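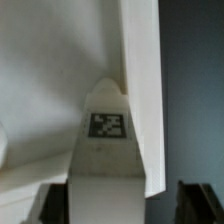
Square marker, close view

Ticket: Locomotives stop or ignore commands between Trindham yard and Ituvton
Product: Stultex command station with one booster
Category: Track power and signal
Opened: 29 September 2024
Status: Solved

Problem as reported

HO scale layout, DCC, two power districts. The command station feeds Trindham yard and the engine terminal. The booster feeds the main line from the yard throat out to Ituvton and back. Engines run fine inside the yard. When a train leaves the yard and crosses into the booster district, one of three things happens: it keeps going normally, it stutters over the gap and then runs, or it stops dead with the headlight still on and won't answer the throttle. Picking it up and putting it back on the same track usually brings it back.

Happens with four different engines, all with Warraich decoders. Two older engines with another make of decoder stutter at the gap but have never stopped.

No changes to the wiring since May, when I moved the booster from under the yard to the Ituvton end to shorten the feeder runs. I can't say for sure that the trouble started then. I didn't run much over the summer.

Already tried:
Cleaned track on both sides of the gap
Cleaned wheels on all four engines
Reset one decoder to factory settings and readdressed it
Swapped throttles
Replaced the rail joiners on the yard side

Reply from support

Please check the following and post the results.

1. Phase between the two districts. Set a meter to AC volts and measure from the left rail on the yard side of the gap to the left rail on the main line side, with power on and no train nearby. Do the same for the right rail. A reading near zero means the districts are in phase. If you see close to full track voltage, the booster output is reversed.

2. What cable runs between the command station and the booster, and how long is it?

3. Is there a common ground wire between the two units, separate from the control cable?

4. Is DC operation turned on in the Warraich decoders?

Customer update

Phase is good. Left to left and right to right both read under half a volt.

Control cable is flat six-conductor telephone type. I made it up myself when I moved the booster. It runs along the benchwork in the same hooks as the track bus, the whole way.

No separate ground wire. I didn't know one was needed.

DC operation is on. I never turned it off after the reset, and I never turned it off on the others either. 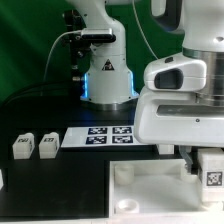 Two white arms, with a triangular warning label on one

Reply from support

Thank you, that narrows it down. There are two likely causes and you may have both.

The first is the control cable. Flat cable tied in with the track bus picks up noise from it. Route it away from the bus by the width of your hand or more, and where it has to cross the bus, cross at a right angle. Check both plugs while you are there. On a homemade cable, look for a conductor that didn't reach the end of the plug.

The second is DC operation. If a decoder sees a bad signal at the gap and DC operation is on, it can decide it is on a DC track and stop listening for packets. Turn it off by changing bit 2 of CV29. If CV29 reads 6, write 2. If it reads 38, write 34.

Also add the ground wire. Run 14 gauge from the ground screw on the command station to the ground screw on the booster. Turn everything off before you connect it.

Please do these one at a time and test after each.

Customer update

Did the decoders first, on the programming track. All four read 38, and I wrote 34 to each. Ran one train back and forth over the gap 100 times. Before, I would have expected it to stop several times in a run like that. No stops. It still stuttered, 57 times out of the 100.

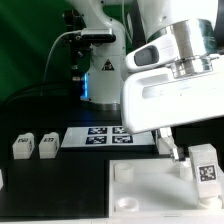

Next I rerouted the control cable to the back of the benchwork. One of the plugs was bad, as you said. The outside conductor was short and only just touching. Cut it off and crimped a new one. Ran the same train another 100 times and had two stutters, both at low speed.

Then the ground wire. Repeated the test and got no stutters.

One more question. While I was on the programming track, one engine came back with an address I don't recognize, a short one. I had it on a four-digit address in the 4,000 range. Is that from the reset?

Reply from support

Yes. A factory reset puts the decoder back on short address 3. If you entered the long address afterward with the short address setting still active, it is stored but not used. Bit 5 of CV29 selects the long address. Writing 34 turns it on, so the engine should now answer to its four-digit number. Try that before you change anything else.

Customer update

It does. Same engine is now on the four-digit address. The other three didn't need anything.

For anyone who finds this with a search: my bus is 14 gauge, the feeders are 20 gauge, and I didn't change either one. The old cable is in the scrap box with the plug cut off. You can close this.

Ticket closed by support. Reply within 140 days to reopen.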